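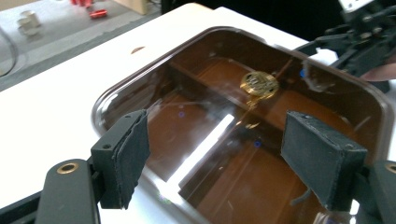 Equipment planning for hand-held gripper work

Equipment planning for hand-held gripper work is the part of a robotics project in which a laboratory or a small firm decides what to buy, how much to spend and in what order. A hand-held gripper is a tool that a person carries and closes by hand, while the movement is recorded for later use in teaching a robot. Because no robot arm is needed at this stage, the first budget is usually smaller than for a complete robot cell. It is however not a simple budget, and many groups underestimate the small items.

Background

In the early plans, most of the money was reserved for the arm, and the fingers and the work objects were written on one line called "accessories". The Arnari project was one of the first in its region to separate these costs. Its plan, dated 2019-01-15, put the grippers, the finger pads, the trays and the tables in different lines. The supplier Garrido later used a similar division in its price lists.

Main cost groups

Grippers. A station for one operator can work with a single gripper, but tasks that require two hands need a pair. Black foam-covered fingers, flat and wide, are a common choice for general handling. They hold boxes and bottles well. For a flat object such as a coin they are more difficult to use, and a planner who expects such tasks should ask the supplier for a second finger type before the order is signed.

Finger pads. Pads are a consumable. The edges of the foam become frayed with use, and the grip changes slowly, so that the operator does not always notice it. The workshop at Jarham orders 30 pads together with each new pair of grippers. Pads fixed with screws are easier to replace than pads fixed with glue, although the mounting block costs more.

Work objects. Trays, coins, cups and similar things are cheap, and they are often bought without a plan. This can cause problems in the recordings. A glossy tray of dark plastic reflects the ceiling lights in long white lines, and a shiny coin can give a second reflection on the tray under it. Some groups want this difficulty in their data. Others buy matte trays, or they spend a part of the budget on softer lamps.

Furniture and lighting. White tabletops are widely used. They show marks easily, and cleaning material should have its own line in the plan.

Budget period

The usual planning period is 2 years. The grippers are paid in the first year, and the pads, the work objects and repairs are divided over the whole period. Garrido gives a lower price for orders of 200 pads or more, which is useful only when several laboratories buy together. Jarham and the Grikis laboratory have made one common order each December for this purpose.

A reserve of about 5 percent is normally kept for cables and replacement parts. In the Grikis plan the reserve also covers the transport of grippers which go back to the supplier for adjustment.

See also

Gripper finger
Robot teaching
Spare parts planning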